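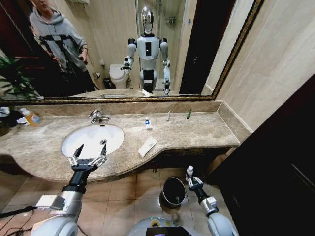

1/ Thread on hard water and single-lever faucets, from the log I keep for the units at Clakcombe. Mostly cartridges, scale and flow. Mute if that's not your thing.

2/ Background. Clakcombe gets its water from a limestone aquifer. My last test came back at 518 mg/L as CaCO3. Anything above 180 is usually classed as very hard, so this is well off the end of the chart on the back of most test kits.

3/ What hardness does inside a single-lever faucet: two ceramic discs slide over each other, one fixed, one driven by the lever. Holes line up, water passes. The discs are lapped very flat and seal face to face with a film of grease. Scale doesn't grow much between them. It grows at the edges of the ports.

4/ First symptom is lever effort. The grease washes out, carbonate builds at the port edges, and the moving disc starts to drag. People respond by pushing harder. The discs survive this. The plastic stem that drives them often doesn't.

5/ Second symptom is a drip that stops if you park the lever slightly off center. That is usually a chip or a grain of grit at one port, with the rest of the face still sealing. Parking it off center buys you a few weeks.

6/ Third symptom is low flow, and most of the time the cartridge has nothing to do with it. Take the aerator off first. If flow comes back, soak the aerator in white vinegar for an hour, rinse, refit. If it doesn't, check the shutoff valves under the basin, then the supply hoses, then the cartridge.

7/ The log. I started it in February with a cycle counter on one lever in the busiest unit. One cycle is open and close. As of tonight (Jul 27, 2019) it reads 3,000. The cartridge in there is a Daron, 35 mm, fitted new when the counter went on.

8/ Condition at 592 cycles: no drip, effort unchanged, white ring on the aerator screen. Condition now: no drip, effort clearly up, aerator cleaned twice. The temperature stop has also gone stiff at the hot end.

9/ The hot end always goes first. Calcium carbonate gets less soluble as water warms up, so it drops out on the hot side. If you pull a cartridge and one inlet is crusted and the other is clean, you know which one was hot without tracing the hoses.

10/ Which brings me to heater setpoint. Turning a tank down reduces scaling, but there's a floor. Below 140 F in the tank you are giving up margin against Legionella. I keep the tank at 140 and use a mixing valve on the outlet. The mixing valve then scales up. It gets descaled on the same day as the aerators.

11/ Descaling a cartridge in place doesn't work. You can't keep acid in contact with the discs long enough. Shut off, pull it, soak it in 5% vinegar, rinse, dry the faces with a lint-free cloth, thin film of silicone plumber's grease, refit. No petroleum grease. It swells the EPDM seals.

12/ Keep vinegar off the countertop while you do this if the top is marble, limestone or travertine. Those are calcium carbonate too. Acid etches a polished surface in under a minute and no cleaner will bring the shine back. Carry the part to a plastic bucket somewhere else.

13/ Same goes for spray descalers sold for chrome. Fine on the faucet body, bad for whatever the overspray lands on. Put it on a rag, wipe, follow with a wet rag.

14/ Torque on the retaining nut. The Daron sheet gives a number, the Cetton sheet just says "firm." Too loose and water gets past the base seals and comes out under the lever. Too tight and it pinches the discs, and you get exactly the stiff lever you were trying to fix. If a new cartridge feels stiff, back the nut off a touch before you blame the part.

15/ Measuring. "35 mm" is the body diameter and that's all it is. Stem height, stem width and the position of the locating pins all vary. I have a Cetton 35 and a Wikström 35 on the bench and they don't interchange. Take the old one to the counter with you.

16/ Softener question, before it gets asked. Yes, ion exchange would fix nearly all of this. The drain at Clakcombe goes to a septic field and I haven't settled on what to do with the brine. Separate thread when I have numbers.

17/ Next step is to pull the Daron, photograph both inlets, regrease, and put the same cartridge back on the same counter. A Wikström goes in the unit next door with 2 fresh supply hoses, so the starting conditions match as closely as I can get them.

18/ Readings go in the replies under this post. Hardness gets retested whenever a cartridge comes out.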